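Chapter 4
Give It a Hand: Building and Fitting the Gripper
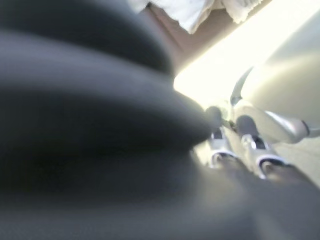 Gareth Penrose told me I should have put this chapter first. His argument was that people buy the motors, get the arm waving around on the kitchen table, feel great for a weekend, and then find out the thing can't pick up a sock. He has a point (he usually does, which is annoying), but I've left the order alone. You need an arm that holds still before it's worth hanging anything on the end of it, and if you've worked through Chapter 3, you have one.

So, grippers! This is my favorite part of the whole build, and it's the part I've redone the most. My first one was for an arm I called Larero, which lived on a shelf in the shared workshop in Gillport and spent most of January dropping things. I'd built the fingers out of whatever was in the scrap bin. They closed, they opened, and they met in the middle at a slight angle, so anything round shot out sideways like a watermelon seed. I found one of my test corks behind the drill press months later.

What I learned from Larero is that two fingers are plenty. I know five look better in the movies. But with two fingers that stay parallel you can fold a dish towel, lift a mug by its rim, or pull a cable through a hole, and when something goes wrong you can usually see what it was. Every extra finger is another set of joints to line up and another wire to snag — and you'll be doing the lining up late at night with a tiny wrench.

Cloth is where I'd like you to end up by the close of this chapter. It's a rotten thing for a robot to handle. It sags, it bunches, it slides out of your grip one fold at a time, and it never lies the same way twice. That's exactly why I like it for practice. A wooden block will forgive a sloppy gripper all day long, and a shirt hem won't.

We'll start with the finger joints, because any wobble there gets bigger by the time it reaches the tips. Then we'll make the soft tips themselves, and I'll show you the batch I ruined by using the wrong glue. After that comes the wrist camera. Placing it is fussier than it sounds: too far back and your own hardware fills the view, too far forward and it bumps into everything you reach for. Expect to move it at least 2 times before you're happy.

The last section is the test routine. Siyabonga Cele and I settled on 1000 open-and-close cycles with no load before the gripper is allowed to touch anything. My second build quit at 468, when a screw I was sure I'd tightened worked its way out and rolled under the bench. Write your number down when yours stops. You'll want it for the repair notes at the end of the chapter.

Before you turn the page, unplug the arm and clear yourself some bench space.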